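Nallau | Newsroom | Products | Support | Contact

March
By Leen Najjar, Nallau Communications

Nallau Releases Dromis 3 Teleoperation Software for Household Task Demonstration

DRORNSIDE – Nallau today announced the release of Dromis 3, the third version of its software for demonstrating household tasks to two-armed robots by remote control. The release adds synchronized wrist and head views, a revised clutch for the hand controllers, and a trimming tool that lets an operator discard the unusable part of a demonstration without repeating the whole task.

Dromis 3 is intended for groups that train manipulation policies from human demonstrations in furnished rooms. An operator holds one controller in each hand and watches the robot's camera views on a single display. Controller motion is mapped to the arms, and each trigger sets the opening of the gripper on the same side. Joint positions, gripper openings and all camera streams are written to one file with a common clock.

Handling of a lined trash bin is one of the tasks in the household set supplied with the release. Thin plastic film is difficult to demonstrate well. It changes shape when touched, it reflects light, and its edge is often hidden from the head camera by the gripper itself. Operators are instructed to approach with the fingers open, to use the wrist view for final alignment, and to close slowly on the liner near the rim.

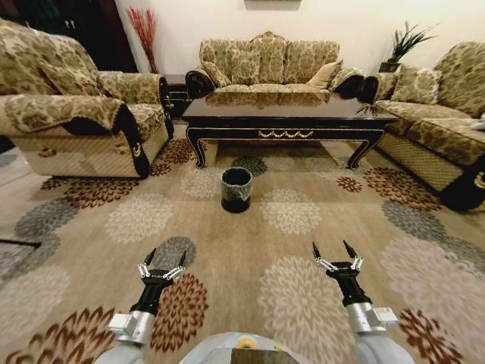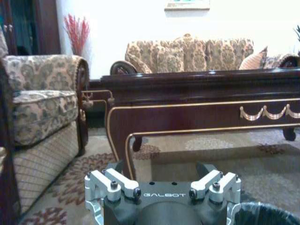
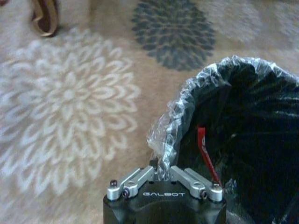
Head view of the living room with both grippers over the carpet (first), and two wrist views, the last with the lined bin close to the gripper.

Changes in Dromis 3

The operator display now keeps the head view and wrist views on screen together. In earlier versions the operator switched between them with a foot pedal, and demonstrations often contained a pause at each switch. Pauses of this kind were carried into the trained policy as hesitation near the object.

The clutch has been rewritten. Releasing it freezes the arms, allowing the operator to return both hands to a comfortable position. On re-engagement, the arms resume from their held pose with no jump. Each clutch event is logged and can be filtered out before training.

"The wrist view is where film and fabric get handled, and the head view is where the operator plans the approach," said Athina Stefanou, head of software at Nallau. "Operators asked to have both all the time. That was the largest single change to the display."

For the bin task, Nallau recommends a minimum of 52 accepted demonstrations per room, with the bin moved between demonstrations. New operators complete a 90-minute practice session before their recordings are accepted.

"Our reviewers reject a demonstration if the liner leaves the wrist view during the grasp," said Fuseini Asamoah, who manages operator training. "The trimming tool does not change that rule."

Availability

Dromis 3 is available now to current license holders. Files recorded in Dromis 2 can be converted with the included utility.

Related releases
- Nallau Opens Operator Training Room in Drornside
- Gyamfi Adopts Dromis File Format for Kitchen Tasks
- Dromis 2 Maintenance Update: Controller Calibration
- Ewurabena Frimpong Named Head of Data Review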